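Subject: Re: [island-walkers] Clellen in June - worth the ferry?

Hi all,

Oh, please go! I came back from Clellen with sore calves and far too many shells, and I've been waiting for someone on this list to ask.
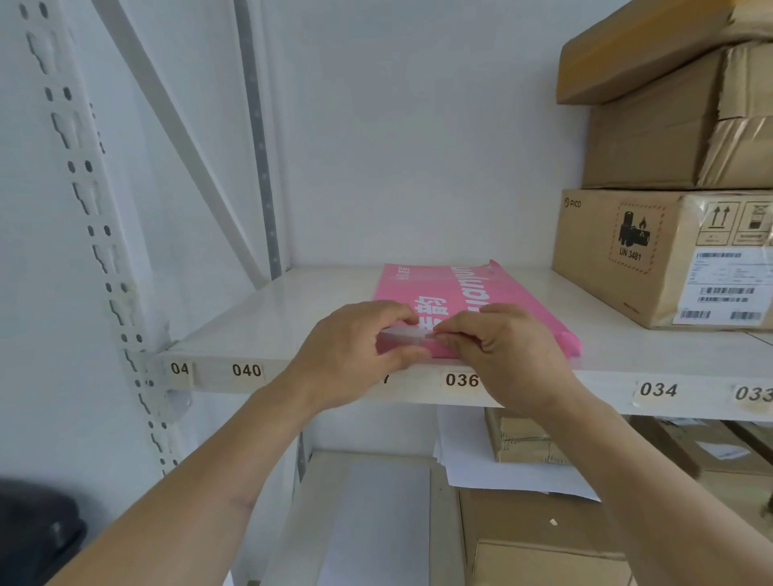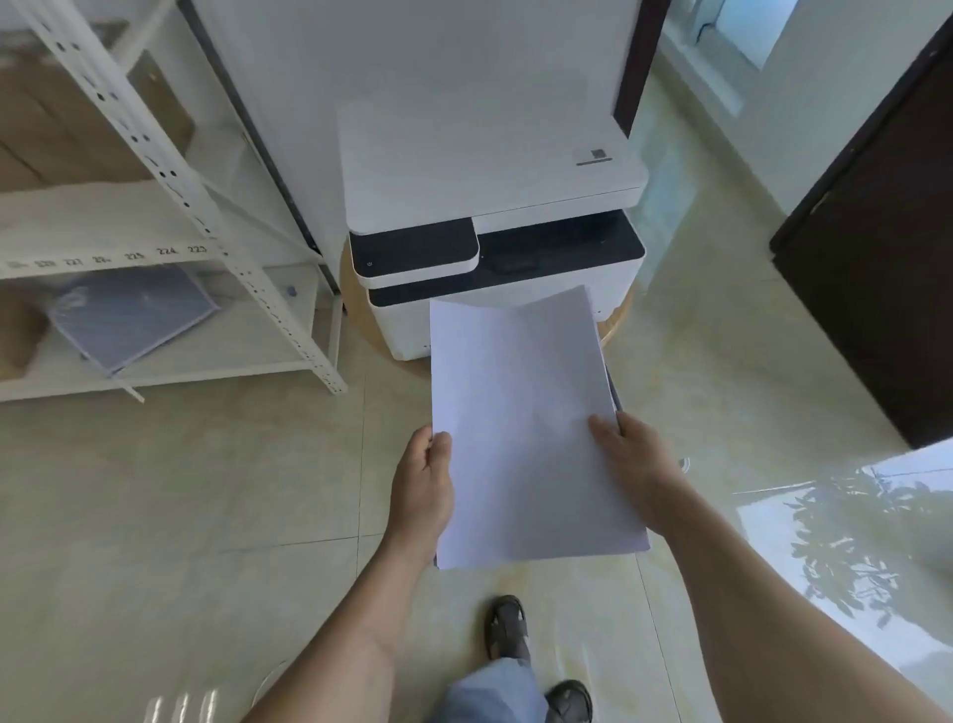

GETTING THERE

> We have 4 days in June and can't decide between Clellen and
> staying on the mainland at Priltthorpe. Is the island too small
> to fill the time? And is it all shut in winter?

Four days is just right. Fewer than 1,000 people live over there, so yes, it's small, but you'll still be finding new tracks on your last morning. The ferry leaves Priltthorpe at 8 am and takes 2 hours if the swell behaves. Sit on the left-hand side going out (the cliffs come up all at once, grey and then suddenly green, and it's marvellous).

THE WALKS

Start with the harbour track to Fleven, the old fishing village on the north side. It's mostly level, and the bakery there does a cheese and leek pie that I'd cross the water for on its own. Take cash.

Save your clearest day for the crater rim. The path climbs 2,000 feet from the church and the top third is steps, very uneven ones, slippery under the tree ferns. Bring a proper raincoat. We had cloud for most of the climb and then ten minutes of open sky at the lookout, with the whole coast laid out below us, every colour of blue!

> Any food in the evenings?

The pub at the harbour cooks until 7.30 pm in winter and then that's it, so don't dawdle. The general store shuts at 5 pm. We stayed in the cottages behind the slipway, which have a decent stove and a kettle the size of a bucket.

One thing I couldn't work out was whether the lighthouse opens in winter. The sign at the gate and the ferry timetable disagreed, and it was locked both times we tried. If anyone on the list has been inside, I'd love to know how you managed it.

Cheers,
M. Khosravi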